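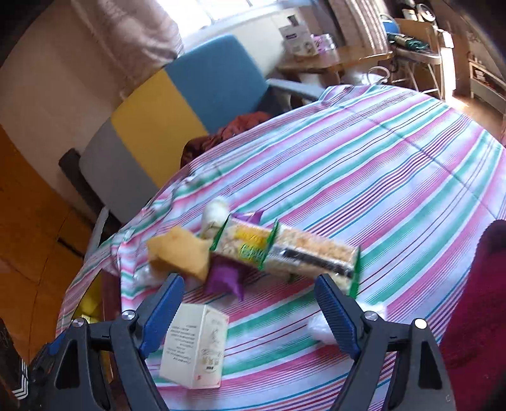 Colm Ní Bhriain wrote to ask whether the Letar hand gripper is worth the money for a small group, or whether they should hold out for a second arm and collect everything on that. We had the same argument in February, and in the end we bought the grippers. We have used them most working days since then, so I can at least say where the money went.

The order was two Letar grippers with camera mounts, a spare set of finger pads, a charger and a carry case, all through Phelan. It came to 3474 euro with delivery. We had put less than that in the budget. The mounts are listed separately from the grippers, which is easy to miss on the price list, and the case is extra too. If you are pricing it up, ask for a full quote and don't add up the web prices yourself.

Build is good. The linkage is dark grey, opens wide and closes evenly, and the play in it has not got noticeably worse. The pads are blue and ribbed, and they do well on cartons and on anything with a firm edge. Snack packets are harder. The clear plastic ones shift on a tablecloth when you come in low, and it took us a while to learn to go for the sealed end. That is partly technique, and I would allow a couple of days for each new person before counting on anything they record.

Pads wear. We get 11 or 12 weeks from a pair before the ribs start to go smooth at the tips, and a replacement set is 260 euro. I had nothing down for consumables at all, and that was the main mistake in our plan. Prerkley sell a cheaper pad that is said to fit. We tried one pair and they sat slightly proud of the finger, so the jaws did not meet properly. They went back.

Weight is fine for half an hour. After that the wrist knows about it, and we now swap over between tables. Senan Ní Bhriain has small hands and finds the grip too thick, and there is no smaller size.

The camera mount holds its position well once it is set. Setting it is fiddly, with two very small screws that need a driver not supplied in the box. The view takes in both finger pads and a good part of the table beyond, and also the rest of the room, so settle the permissions side before you work in anybody's home. The view goes black in the corners, and we have never bothered to do anything about it.

Storage was the other cost I left out. A full day with both grippers fills a drive faster than I had guessed, and we ended up buying two more from Starkard in the spring. Colm's draft budget had one drive in it for the year. I would put down four and be glad if one stays in the drawer.

On the question of a second arm - we priced that as well, and it would have taken most of the equipment line before anyone had picked up a single packet. The grippers go on a bus. They can be used on an ordinary table with ordinary things on it, next to the sofa if that is where the table is. You will still want time on a real arm later to check that what you recorded is any use, so leave room for that when you write the plan.

Phelan's support has been slow but polite. An email sent on a Friday gets its answer the middle of the next week.

I would buy the two grippers again, with three sets of pads in the first order and no carry case. The case is too shallow to take a gripper with the camera mount fitted, and ours holds cables now.

Contact | Copyright, all rights reserved | Back to top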